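The case against the properly laid table

4/8/19

Every few years somebody rediscovers the table setting and tells the rest of us we have let ourselves go. The latest is a leaflet from Wilum, the homeware shop on our high street, which came through my door with a voucher for 13 per cent off cloth placemats and a headline asking when I last "dined with intention". I eat at seven most evenings, usually with the radio on. I'm not sure what further intention is called for.

I should say that I was brought up on this stuff. Fork on the left, knife on the right, blade facing in, and a slap on the wrist if you got it wrong. My aunt in Brurness had a drawer for the weekday cutlery and a box for the other sort, and the box came out in December and went back before the new year. I can lay a table for a bishop if you give me ten minutes. What I doubt is the claim now made for it, that a square of fabric under your plate will make you eat more slowly, talk to your children and sleep better.

The leaflet quotes "a study of 200 households". It doesn't say who did the study or what the households were asked. I went into the shop and enquired, and was given a second leaflet.

Amparo Quintero, who taught evening classes in table service at the old Rainer Hotel, takes the other side and has done so with me at some length. She thinks the cloth matters because it marks out a place. Put one down and there is a spot at the table that belongs to somebody, even before there's any food. I'll give her that. I have sat at bare tables where the plates drifted about all evening and you couldn't tell whose glass was whose. But a place can be marked by a chair.

She is on weaker ground with plates. Her rule is that if the plate is patterned the cloth should be plain, and I have no quarrel with that, except that she goes on to say a patterned plate should be "presented" before it is used. Presented to whom? Most of the flower is under the potatoes within a minute. I own one good painted dish, bought from Istex for far more than I'd admit to, and it spends its life under the fruit.
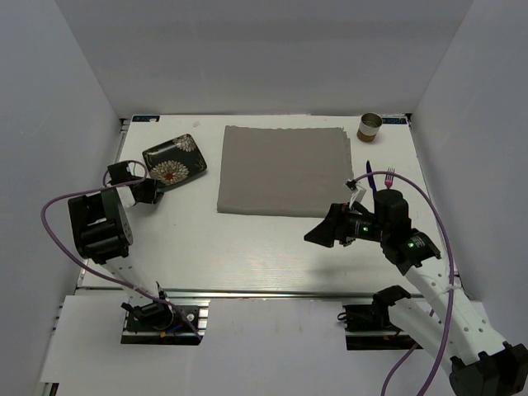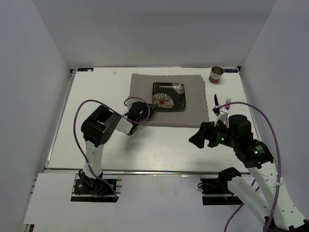 Dark, flowered ware and a plain grey cloth.

Then there is the washing. A cloth mat needs laundering, and after a few goes the edges start to wander and no amount of ironing brings them back to square. The wipe-clean kind is ugly and works perfectly well. Wilum would like 140 pounds for a linen set, before the voucher, and I can't find a word in either leaflet on how to get beetroot out of it.

I'm not arguing for eating over the sink. Lay the table if you enjoy laying it – I sometimes do, when there are guests and I've finished the cooking early enough to be bored. Mix the cutlery if it doesn't match. My own forks come from three different sets and no one has left hungry. But do it for the pleasure of it, and be wary of anyone who says your suppers are failing for want of a mat. Usually they have some mats to sell.

Amparo has read this and says I've misquoted her about the chair. She is coming on Thursday's bus, whatever that proves, and wants the good dish out.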